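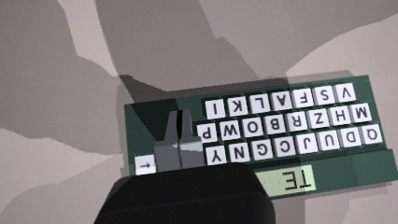
Lining up beside the letter keys in the simulated cell.

If you're thinking about a two-arm cell for August, please put the kettle on and work through your budget in the simulator first. We did Varela's that way and I'd happily do it again! 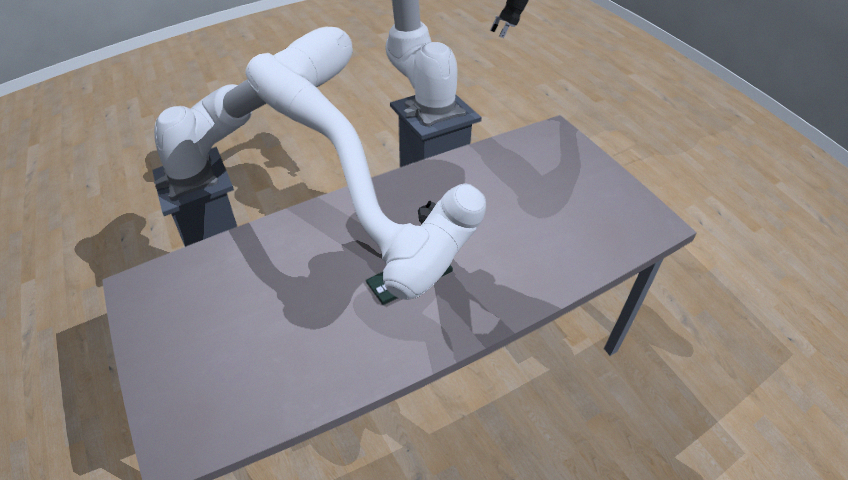 Vosivholm Automation Club, Equipment Planning Group

Start with the mounts. Price the pedestals on their own line, separate from the arms, and get a freight quote while you're at it (ours from Prallo came to $155 each, delivered to the door).

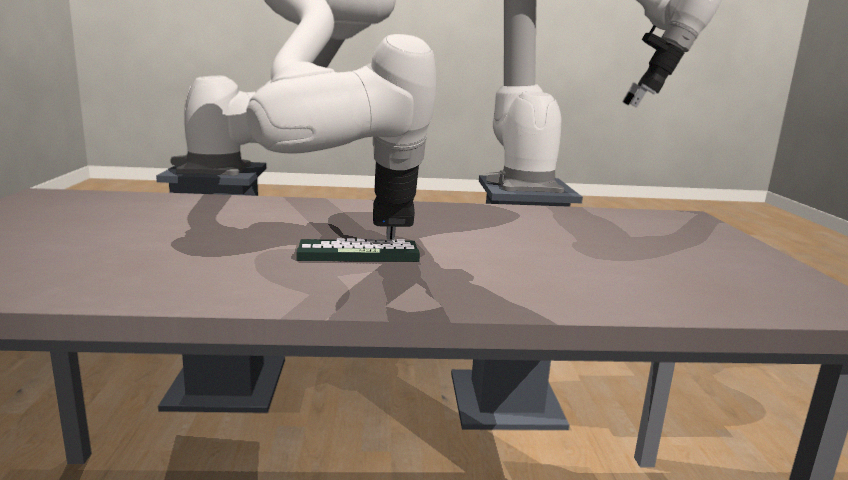 Fingertips are the line most people forget, and I was no better my first year. Decide what the arm has to touch before you choose a gripper. Pressing small, tightly packed keys calls for something like the thin, pin-like tip on the left arm, and Greteo sells those at $33 apiece, so buy spares.

Next, do the table. Measure the reach you need, add 30 cm at either end, and ask for a quote on that size.
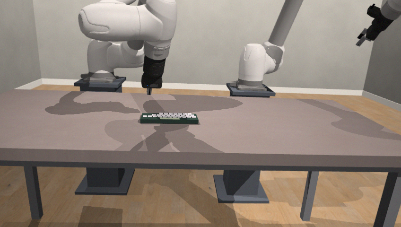
Then total everything up, tax included. Ours was $1682 for mounts, tips and table, with the arms on a separate lease. Send your sheet to Aurelio Robles by Wednesday noon and he'll go over it with you, line by line.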